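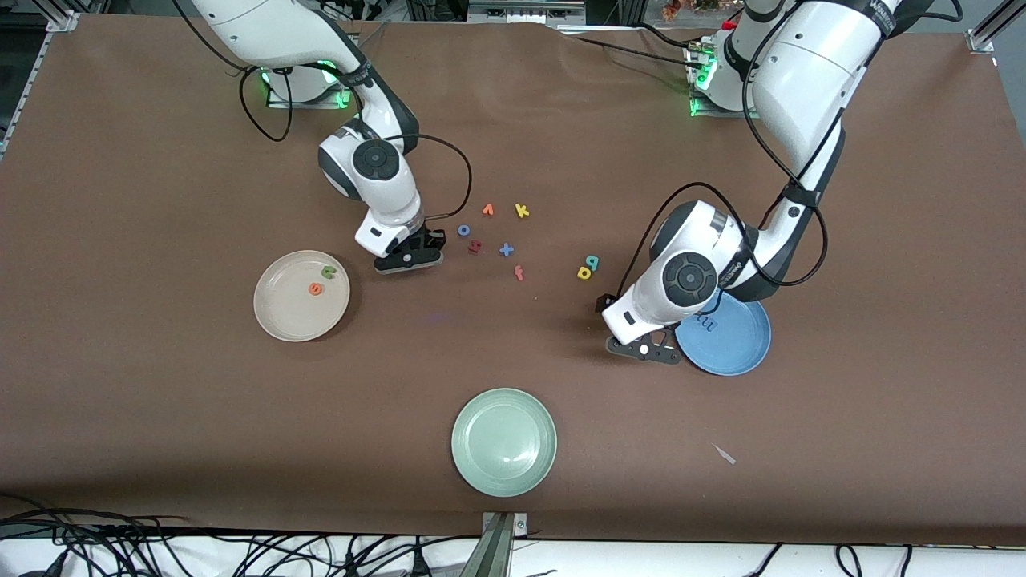
CHAPTER 5

Sorting Letters and Early Word Work

In this chapter

Sorting as a first step toward reading
Choosing and preparing letter sets
Setting up the table
Vowels, consonants, and open sorts
Recording what a child does

Key terms: closed sort, open sort, letter set, sorting place, residue

Before children can read words with ease, they must be able to tell one letter from another quickly and without effort. Many children enter their first year of school able to recite the alphabet from beginning to end. Fewer can pick out a lowercase "h" from a pile that also holds an "n" and a "b". Reciting is a matter of memory for sound and order. Picking out a letter is a matter of looking, and it improves with handling and practice.

Sorting gives children a reason to look. In a letter sort, the child takes loose letters from a shared pile and moves each one to a place that has been given a meaning. The places may be plates, trays, hoops, or areas marked with tape. The work is simple to prepare and can be repeated many times with small changes.

Two kinds of sort are used in this book. In a closed sort, the teacher names the groups before the work begins. In an open sort, the child decides on the groups and explains them afterward. Closed sorts are easier to check. Open sorts show more of what the child has noticed, and teachers are often surprised by the rules children invent.

A classroom account

At the Nolldale Primary School, Xiaoyan Xia kept a letter table open every morning from the first week of the fall term. Her class of 24 children visited it in groups of 3. In the opening weeks she gave no instructions beyond asking that every letter be put somewhere. Most children sorted by color. One group placed all the letters "with holes" together, and included "a", "e", "o", and "g" alongside "d" and "p". Another group set aside the letters found in their own names and left the others where they lay.

Ms. Xia wrote down each rule in the child's words and did not correct any of them. By the end of October she began to name the groups herself, starting with vowels and consonants. Several children asked whether the old rules were now wrong. Her notes record the answer she gave – that a pile of letters can be sorted in many ways, and that today the class was using one of them.

Color and shape

Letter sets sold for young children usually come in assorted colors. Color makes a set attractive, but it also offers the child a way to sort without looking at the shape of the letter at all. Teachers should decide in advance whether this matters for the lesson at hand. If the aim is to learn to take turns or to finish a task, color sorting serves well. If the aim is letter knowledge, each group should contain letters of more than one color, so that color cannot be used as a guide.

The term residue refers to the letters left in the middle when a child stops. Residue should be noted before the table is cleared. A child who leaves "v" and "k" behind may not know their names, may be unsure of the rule, or may only be tired. The observation form in Section 5.4 provides a space for it.

Before you read

Write down the rule you would use to sort the letters of your own first name into two groups. Then find a second rule that gives different groups. Keep both for use in Section 5.1.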